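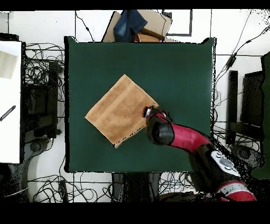
Hand towels never come out square when I fold them, what am I doing wrong?

Asked by SolveB in Laundry and Linens

Hi all, I hope this isn't too silly for the laundry section. I bought a stack of terry hand towels in May (Flolar, the plain ones with the woven band near each end) and I would love to have them sitting in neat squares on the open shelf in my downstairs bathroom. My mother could do it with her eyes closed. Mine start out fine, but by the second fold the corners have wandered off and I end up with something closer to a kite. I have tried folding in half and in half again, and I have tried thirds. I wash them warm and tumble them on medium, in case that matters. The shelf is narrow, so the usual long skinny fold hangs over the front and the cat pulls them down.

Is it the towels, or is it me? Thank you so much in advance!

Sølve Berge

2 answers

Leopold Eberhard
Member, 364 answers

Hello Sølve, not silly at all, I spent years doing the linens for a small guesthouse in Cosham and this was the very first thing I had to learn all over again. I'd bet it is a little bit the towels and a little bit you, and both can be fixed!

First, the towels. The woven band and the terry shrink at different rates, so after a few washes the ends pull in and the towel has a bit of a waist. Take them out of the dryer while they are still just barely damp, hold the band at both ends and give it a good firm tug, then tug the long sides the same way. Let them finish drying flat if you have the space.

Second, the surface. A bare, slick countertop lets the bottom layer slide every time you move the top one. I keep an old piece of felt for this (a blanket over the kitchen table does just as well) and the difference is huge.

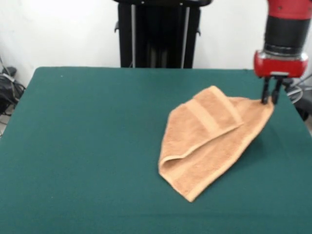 Corners are where most people go astray. They take hold of one corner, pull it over, and the rest of the towel comes along on the slant, so they get a triangle before they ever get a square. You can tell early on by looking at the woven band. On the tan towel on the green table it runs at an angle across the folded-over part, with a diagonal crease along the fold, and once I see that I open the whole thing up and start over, it's quicker than trying to nudge it straight. What you want is the band lying parallel to the edge of the table at every step. So take two corners at once, one in each hand, bring them to the two opposite corners, and set them down together. Smooth from the fold outward with the flat of your hand. Then turn the towel a quarter turn and do it again.

For a true square, measure one towel first. If it is twice as long as it is wide, fold the short ends together once and you have your big square, then halve it both ways for a small one. If it is longer than that, tuck the extra under at one end before you begin. I know it sounds fussy, but after a week of laundry your hands will do it without you.

Put the folded side toward the front of the shelf. It looks tidier, and there is less for the cat to get a claw into.

42 people would laugh at how much I just wrote about towels. Good luck!

plinico_fan
Member

I roll mine. Got a Plinico basket on sale and they just stand up in it, no folding at all. Skip the fabric softener too, it made mine slippery.

Comment from SolveB

Leopold, thank you, this is so kind! I did the tugging on Wednesday with the whole load and the bands look much straighter already. The two-corner thing feels awkward but I got four decent squares out of six. The other two were a bit longer, I think they are the older Strömberg ones that got mixed in, so I'll try tucking the end under on those. And I may get a basket for upstairs, so thanks to you too, plinico_fan.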